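Ribbing (knitting)

From Skollard, the textile reference

Ribbing is a knitted fabric in which upright columns of knit stitches alternate with upright columns of purl stitches. The knit columns stand forward and the purl columns sink back, so the cloth folds slightly along its width and can be stretched a long way before it pulls tight. It is used mostly at the edges of garments.

Contents
1 Structure
2 Types
3 Hand and machine working
4 Uses
5 Care
6 See also

Structure

A single knit stitch and a single purl stitch are the same loop seen from opposite sides. Where a column of one meets a column of the other, the fabric bends. Repeated across a row, these bends draw the cloth in. A ribbed piece lying flat on a table is therefore narrower than a plain piece with the same number of stitches.

Plain knitted fabric curls at its edges. An even rib does not, as the pull on one face is matched by the pull on the other. Both faces of an even rib look alike.

Types

Ribs are named by the number of knit and purl stitches in each repeat.

1×1 rib: one knit, one purl. Fine and close, common on gloves and on the necks of light jumpers.
2×2 rib: two knit, two purl. Deeper and more elastic. A hand-knitted pattern for this rib usually asks for a multiple of four stitches when worked in the round.
Uneven ribs: for example 3×1 or 5×2. These draw in less and have a clear right side and wrong side.
Twisted rib: the knit stitches are worked through the back of the loop, giving a sharper line and a little less stretch.
Fisherman's rib and brioche: thick, loose fabrics made with doubled loops. They use more yarn than an ordinary rib of the same size.

Corrugated rib, in which the knit and purl columns are worked in different colours, is decorative. The strands carried behind it take away much of its stretch.

Hand and machine working

Hand knitters normally work ribbing on smaller needles than the body of the garment. An elastic cast-on or cast-off is needed if the edge must pass over a hand or head. A common fault is a cast-off worked too tightly, which leaves a firm line at the edge of a soft band.

On machines, true rib needs two beds of needles facing each other, one forming the knit columns and the other the purl. Domestic machines with a single bed can make a mock rib by leaving needles out of work at regular intervals.

Uses

Cuffs, waistbands, necklines and sock tops are the usual places for ribbing. At the wrist it keeps the sleeve from sliding over the hand and closes the gap against draughts.

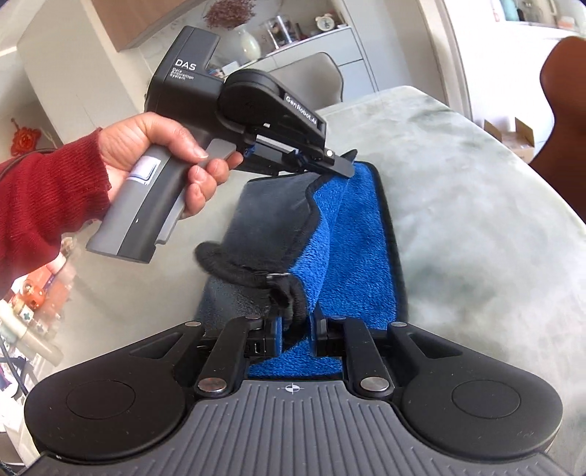

Red knitted sleeve with a ribbed cuff.

Whole garments may also be ribbed, among them close-fitting jumpers, hats and scarves. Button bands are often ribbed to keep the front edge flat.

Care

Ribbing loses its shape if it is hung while heavy with water. Knitted garments are best dried flat, with the ribbed parts pushed together by hand. Pressing with a hot iron flattens wool ribbing, and acrylic may stay stretched for good.

See also

Cable knitting
Garter stitch
Welt (knitting)

Page last changed: Mon 6 January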